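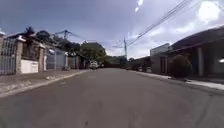 Street Works Notes — Prenon Section

The sidewalk and curb survey of the Prenon section is finished, and the sheets went to the district office on 11/09/2024. Dorothy Blackburn walked the line with a measuring wheel and Vernon Gagnon kept the log. The section measures 260 meters from the Yimer corner to the far end, and the log holds 48 entries. Most of them are minor.

Roadway. The asphalt is sound. Patches from earlier repairs were checked with a straightedge and none stood high enough to need grinding. Fine cracking is confined to the surface layer and will be sealed with the rest of the district's list. No change to the crown or the drainage fall is proposed.

Curb. The top face is worn along much of the left side, and the level varies between units. Wear alone does not qualify for replacement. A unit is replaced if it rocks under foot or if the joint has opened wide enough to take a finger. By that rule 36 meters will be lifted and reset on a new bed. Units that come up whole go back down; broken ones will be matched for height and color as closely as the supplier can manage.

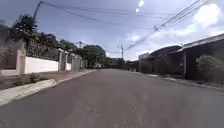

Left side of the street, with the white boundary wall and the planting strip behind the curb.

Planting strip. Where there is open soil between the curb and the property line, the finished level should sit slightly below the top of the curb. Soil that sits higher washes onto the walk in heavy rain and ends up in the gutter. Grass may stay. Low weeds should be pulled before they seed, and anything woody should come out with the root, well clear of the curb joint. Please do not fill the strip with loose gravel, which travels.

Driveways. Gates must open inward or slide within the property. While the curb is being reset, steel plates will be laid at any driveway affected, and access will be closed for one working day per gate at most. Owners will get a written note beforehand. Vehicles over the plate rating, printed on the same note, will have to wait or park at the corner.

Walls and railings. These are private and outside the survey. Two owners asked about paint. For masonry near the sidewalk, leave the lowest course until the reset is complete, as the saw throws slurry. Metal railings can be painted at any time.

Cost. The Ziltora quote came to 1310 for bedding material and jointing, labor separate. A second quote from Nulard is due later in November — the work will not be scheduled until both are in hand. Corrections to the log go to Vernon Gagnon, with the house number and the side of the street.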